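Reviews > Lab Tools > Kemeys two-arm policy kit
Search reviews... Go
Latest Arms Grippers Software Forum

Kemeys policy kit - review
by Cadi Hopkin

Quick one, writing between runs. The Kemeys kit is a training recipe plus code for two-arm contact tasks. The pitch: the policy predicts short chunks of motion, then a small second network re-times each chunk using wrist views only. No force sensor needed. We tried it on padlocks and keys, a task Iolo Dafis picked and I now regret.

Setup was ok. Install took most of a morning, docs are thin on calibration, and the sample config assumes Onuden arms. Trefor Eynon had to rewrite the joint limits by hand. Not hard, just annoying.

Data: 531 demos, all teleop, 348 left after we threw out the sloppy ones. Different sizes of lock, keys on rings, shackles open or shut. Training was overnight on one machine, no crashes. Nice.

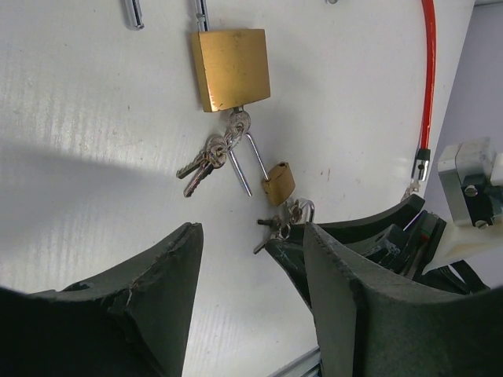 What worked

Grabbing the ring instead of the key head. Did not expect that. With the re-timing net on, the fingers slow down right before contact and the brass bodies mostly stay put. Turn it off and small locks skate all over the tabletop. Clearest result we got, and it held on 2 different tables.

Big lock with a key already in: good. Turns it, backs off clean.

What didnt

Small keys. Shiny heads overlap and the policy picks one, changes its mind, picks annother. Reflections make it worse I think - we havent tested matte keys yet. Also arms still bump when both want the same spot. The paper says the shared plan fixes this. Not for us.

Llinos Gape ran our old Sodico baseline on the same data. Cheaper to train, clumsier at contact, but it commits to a key.

Worth it?

For big parts, yes. For tiny stuff wait for the next release. 4 out of 5, would be less if I had to do the calibration myself.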